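**Molum releases "Vemdale", a long-form drone record built from one organ pipe**

Molum's third full-length, *Vemdale*, is out now as a download and on the usual streaming services. A cassette edition of 185 copies follows in June through the Bratach label. The record has five tracks and runs a little over an hour. All of the pitched material comes from a single stopped wooden organ pipe, sampled at several wind pressures and then processed offline.

Molum is the solo project of Teemu Vainio, who previously worked in modular synthesis and released two albums of sequenced material under the same name. There are no sequencers on the new one. Vainio drove the pipe with a small variable-speed blower, starting below the pressure at which it speaks and raising it until the tone broke to the next available partial. A stopped pipe favors the odd harmonics, so the overblown note sits a twelfth above the fundamental. Most of the harmony on the album is derived from that interval.

The source recordings were made with a spaced pair of omnidirectional microphones and a contact microphone fixed to the body of the pipe. They add up to 1559 separate takes, many of them only a few seconds long. Vainio sorted them by pressure and by noise content before any composition started. The takes with the most wind noise were kept for the opening track, "Tang," which has no stable pitch for its first several minutes.

Processing was limited to three operations: varispeed, convolution and equalization. Time stretching was tried and dropped. "Granular stretching smears the chiff, and the chiff is where you hear the pressure," Vainio writes in the notes that come with the download. Slower playback was used in its place, which lowers the pitch along with the duration, and the tuning of each piece follows from the speed ratios chosen. The notes list these ratios track by track. Several are simple fractions. Those on the fourth track are not, and the beating between layers there has a period of up to 28 seconds.

The convolution responses were taken in a disused grain dryer and in a stairwell, using a sine sweep in both cases. The stairwell response has a strong flutter between parallel walls that Vainio left in. It is easiest to hear on the closing track, where the dry signal is removed at the midpoint and only the reverberant part continues.

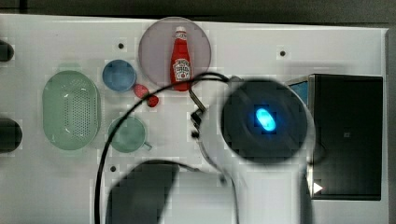
Dynamic range is wide for the genre. No bus compression was applied, and the first track begins at a level that may call for a higher playback volume than the third will tolerate. Bratach recommends setting the level on the third track and leaving it there. The cassette uses a separate transfer with the low end rolled off gently and the two sides balanced for length, so the running order differs from the download: "Tang" moves to the start of side B, and the title track opens side A.

The download is offered in 24-bit and 16-bit versions. A folder of 28 unprocessed pipe recordings is included with both, and buyers may use them in their own work with credit. The streaming version omits the folder and the notes, and joins the last two tracks without the gap.

Vainio will play the album through a four-speaker setup on Saturday at 8 p.m., with the pipe and blower on stage for the first half. The second half is fixed playback. Seating is on the floor, and doors close once the first piece has started. Cassette orders are open through Bratach and ship in the order received.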